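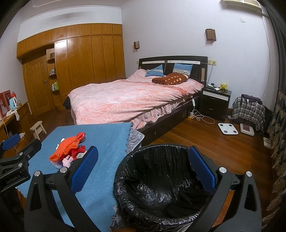 Work & Jobs > Local

Cleaners at Olico take up the gripper as bedroom robot gets closer

Saturday, March 2, 2019
By Vinzenz Wyss

Home cleaning firm Olico has put 44 of its staff on to a new kind of shift. They tidy bedrooms with a gripper held in the hand, a camera on it, so that a machine can later be taught the same moves. Two fingers, blue pads, squeeze to close. No vacuuming on those shifts, no bathrooms.

The firm, based in Foden, employs 301 people and told them about the scheme at a meeting on Thursday night. Staff had heard bits of it already. The machine is called Cabello and is being built by Dreso, a small company across the river that until now made lifting arms for bakeries. First trials in customers' homes are planned for July.

What changes straight away is the pace. A cleaner normally gets a flat done in a morning. A gripper shift is four hours on one room, the same jobs again and again: pick up clothes, put them on the chair, take them off the chair, straighten a pillow, empty the bin, put in a new bag. Every go is recorded. Dreso wants almost 3000 recordings before it lets the machine near a real bed.

Pay is the same hourly rate as ordinary cleaning. That was the sore point on Thursday. Several cleaners said they are teaching and should be paid as teachers. Olico said it would "look at it before the summer", no figure given.

Wrists came up too. The gripper isn't heavy but it is held out in front of the body, and you can't swap hands halfway through a recording. The firm has agreed to a break after every hour and has ordered a lighter handle. One woman who has done the shift since the start said her thumb was worse than after a full day of ironing. She also said it was the first time in years she'd sat down with a cup of tea at work.

Rooms are left as they're found. Dreso asked for that. Cables on the floor, heaps of washing, soft toys, whatever the household has lying about. Early recordings were done in a bare test room at the Dreso workshop and were little use, according to the firm, as no customer lives like that. Households taking part get their cleaning free for the month and can ask for anything to be deleted. Family photos are blurred before the recordings leave the office.

Will there be fewer jobs? Olico says no cuts this year. It would not go further than that. The plan for now is that Cabello does the picking up and the cleaner comes in after for floors, dusting and making the bed, which the machine can't do. Duvets beat it every time so far. Loose knitting as well, the fingers catch in the holes.

That would mean shorter visits and more of them, with more travelling inbetween, and travel time at Olico is only part paid. Staff want it sorted before the trials. A second meeting is due at the end of the month, staff reps to bring a written list.

Olico customers who dont want recordings made in their home need do nothing, the firm said. Only those who signed up are included.

Filed under: robots, cleaning, pay, Foden

Contact the newsdesk | Copyright 2019, all rights reserved | Back to top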